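Plonel Workshop – progress report to the Baretti Fund
Jul 16, 2019

Sorting of the donated electronics is well under way, and we're thrilled with how it's going! Bimla Joshi and Girish Chauhan have logged 2,822 parts since February, well past the 1,000 we promised you. The solenoids were a lovely surprise. Umesh has started putting them in the yellow box, leads and plugs still attached, so students can wire them up without soldering.

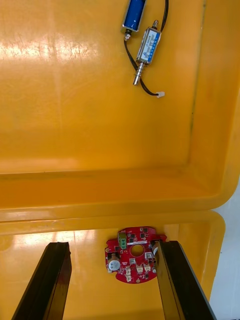 Each type will get a card with its voltage and stroke, and Dorottya is testing them as she goes (53 done so far). We've spent $336 of the equipment money, mostly on labels and a decent bench meter.

Circuit boards are next. Umesh wants them grouped by connector, which will make the evening classes so much easier to run – people can find a matching lead in seconds. We'd like to keep the remaining funds for spare plugs and crimp pins, if you're happy with that.
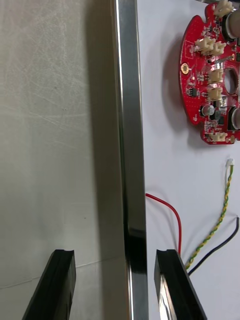

Red circuit board with cream-coloured connectors, beside the steel panel.

Shalini Grewal
Workshop coordinator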